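Plisska Bench Robot: Build and Set-Up Guide
Revision 2, Saturday, May 20, 2023

Section 7. Setting up the task board

Do this section after the arms are bolted down, the cables are routed, and both arms have passed the joint check in Section 6. You will need the white board, the set of blue printed parts, low-tack double-sided tape, a steel rule, and a soft cloth. Two people make it easier. One handles the board while the other stays at the stop button.

The guide assumes the build kept at the Salazar workshop: gripper on the left arm, five-fingered hand on the right arm. Left and right always mean the robot's left and right, as seen from its head. If you built the mirror version, swap the sides in every step and change the side setting in Clollonum before you start.

CAUTION: Keep both arms disabled while your hands are over the table. The stop button must be pressed in, and the arms must read "held" on the Clollonum status page. Disabling the fingers alone is not enough.

7.1 Placing the board

1. Press the stop button.
2. Wipe the tabletop and the back of the board with a dry cloth. Do not use spray cleaner. It leaves a film and the tape lets go after a few runs.
3. Put a strip of tape at each corner on the back of the board. Leave the liner on for now.
4. Lay the board on the table with its long side running away from the robot. The two rectangular outlines go at the near end, on the right.
5. Measure from the front edge of the robot's base plate to the near edge of the board. Set this to 359 mm at both near corners. If the two readings differ, turn the board until they agree.
6. Center the board between the two shoulders by eye. The offset is taken out in the calibration in 7.4.
7. Lift one end, peel the liners at that end, and press down. Repeat at the other end.

NOTE: If your tabletop is glossy, cover it or sand it to a dull finish. The table at Salazar still picks up some shine near the board and it has not caused trouble, but a fully polished top did at Brovside.

7.2 Setting out the parts

The set has seven blue parts. Check for stringing and blobs from the printer before the first use, and trim them with a knife. A part that rocks on a flat surface should be printed again.

1. Stand the gear at the far end of the board, toward the left, post up.
2. Stand the small pin just to the near side of the gear, a little to the right.
3. Put the peg for the left gripper at the small outline on the left side.
4. Put the stub and the short cylinder in the large outline at the far right. The stub stands near the far edge. The cylinder lies at an angle, closer to the middle. The exact angle does not matter.
5. Put the thick cylinder and the slender rod to the right of the two rectangular outlines at the near end. Point them away from the robot, side by side, with the thick one on the left.
6. Leave the two circles and the two rectangles empty. These are targets.

Step back and compare your layout with the sheet that came with the print files. The vision setup expects every target to be clear at the start of a run, and it will refuse to load the task if one is covered.

7.3 Bringing the arms to the ready pose

1. Clear your hands and tools from the table.
2. Check the white cable on each arm. It should hang free of the wrist through its full bend and must not lie under the forearm where it can be pinched.
3. Have the second person stand at the stop button. Release the button and enable the left arm only.
4. Choose Ready in Clollonum and set the speed to the lowest value. The left arm comes out over the board and the wrist bends down.
5. Jog the gripper until the fingertips are above the small outline on the left side, clear of the peg.
6. Enable the right arm and choose Ready again. The hand should stop above the board's far right corner or a little past it, fingers curled.
7. If either arm moves toward the other at any point, press the stop button and go back to the shoulder zero procedure in Section 6.

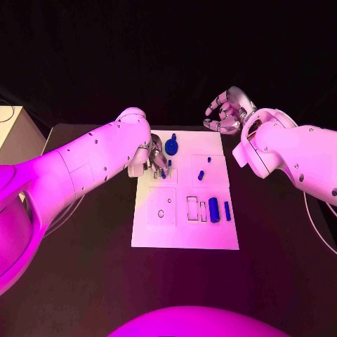

Figure 7-1. Left gripper at the small outline, right hand held clear of the board.

CAUTION: The hand is more fragile than the gripper. A fingertip driven into the table will strip the finger gears before the arm detects the contact. Keep the right arm high until the table height has been stored.

7.4 Storing the board position

The software needs the table height and three points on the board. Use the left arm for all of them.

1. Take the parts off the board and set them somewhere outside the reach of both arms.
2. Close the gripper fully.
3. Jog down over a bare area of the board until a sheet of paper under the fingertips drags but still slides. Press Store Height.
4. Raise the gripper and move it over the center of the large circle. Lower it to just above the board and press Store Point.
5. Repeat for the center of the small circle.
6. Repeat for the far left corner of the wider rectangle.
7. Raise the arm and press Compute.

Clollonum shows the fit error in millimeters. Anything under 2 can be used. If the value is higher, the usual cause is a corner of the board that has lifted. Press the corners down and store the points again. If that does not fix it, check the wrist bolts on the left arm and repeat from step 2.

NOTE: Abdelkrim Belhaj wrote a script that stores the points from the head camera. It is in the tools folder of the project files. It works well on the circles and poorly on the rectangles, so check its third point by hand.
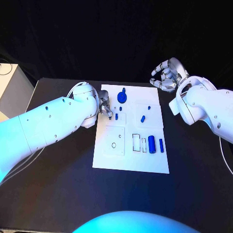
Once the fit is accepted, put the parts back as in 7.2 and run the hover test before any grasping. In the hover test the gripper visits each part on the left side and stays above it without closing. The right hand does the same on its side.

1. Set the speed to the lowest value.
2. Start Hover Test from the Task menu.
3. Watch from the side of the table, with your eyes level with the fingertips. The gap should look the same at every part.
4. If the gripper is off to one side by the same amount everywhere, correct it in Board Offset. If the error grows toward one end, store the points again.
5. When the left side passes, repeat for the right.

Do not adjust the offset to fix one part. Move the part.

7.5 First pick

Start with the small peg and the left gripper. Leave the right arm in the ready pose with the motors enabled.

1. Load Single Pick and select the peg.
2. Set grip force to the second step on the slider. The printed parts crush at the higher steps.
3. Run the pick once and stop at the top of the lift.
4. Look at how the peg sits between the fingers. A tilted peg means the fingertips are not closing evenly. See Section 5 for finger trim.
5. Lower the peg and release.

Run this until you get a clean pick several times in a row, then go on to the pin and the gear. Pick the gear by its post. The right-hand parts are covered in Section 8, along with the hand poses.

7.6 Leaving the bench

Return both arms to the parked pose before you cut the power. The arms have no brakes in this revision and will sink onto the board if switched off over it. Put the blue parts back in their bag and write any missing or damaged ones on the sheet. Spare parts are printed in batches, and Brittany Gagnon plans the next batch for June. Leave the board taped down. If it has to come up for other work, the next user must repeat this section from 7.1.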